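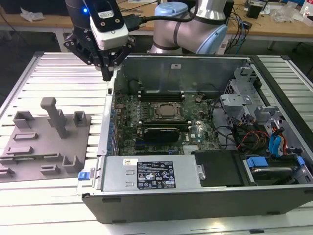
Old desktop towers deserve a second look before they go to the recycler

By Dariusz Zalewska
8 September 2025

The town depot in Terkstead takes in old computers every July. I helped unload this year, and by the end of the drive we had taken in 983 machines. Most were plain desktop towers from offices and spare bedrooms. Almost all of them went onto pallets and out to a shredder without anyone taking off a side panel.

I think that is a waste, and I think the town should stop doing it.

A desktop tower is one of the last things in the house that a person can open and understand. The side comes off and the parts are right there. The power supply is a metal box with a label on it. The memory sits in a row of slots next to the processor. Drives go in a cage, and the cables run from one thing to the next. On a lot of the older office machines the pieces you are supposed to touch are a different color from the rest. You press the blue tab and the part comes loose. I have seen a twelve-year-old work that out without a manual.

Compare that with the laptop I am writing on. The memory is soldered down. The battery is glued in. When it fails I will have to replace the whole thing, and I expect that will happen sooner than I would like.

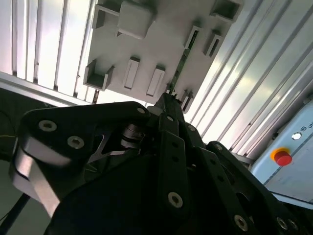 The usual argument against bothering is that old parts are worth nothing. For a single machine, that is close to true. A used stick of memory might bring $7. A power supply takes up shelf space and may never find a buyer. If you pay someone by the hour to pull parts, you lose money on most of what comes in, and I don't dispute that.

But the town already pays. The hauling bill for the July drive was $1,512, and we got nothing back except a receipt. Over in Narnasen they sort first. Towers that start up get a new drive and go to families who ask for one. The rest are taken apart on benches, and the boards, the metal and the wire are sold separately. They placed some 70 working computers last year. It is a small program, and it does not cover its own costs, but the hauling bill went down and people got computers.

There are fair objections. Old drives hold tax returns and family photos, and they have to be wiped or destroyed before anything else happens. Power supplies should be left closed, because they can hold a charge after they are unplugged. Some machines are too slow to be any use, and giving a family a bad computer is no favor. All of that can be handled with a written procedure and somebody in charge.

What I am asking for is modest. Before next July, set up two benches at the depot and buy a box of screwdrivers. Test every tower that comes in with its power cord. Pull the drives from everything. Sell the boards by weight, and keep the good memory for repairs. Try it for one drive, publish the costs, and let the council decide from there whether to do it again.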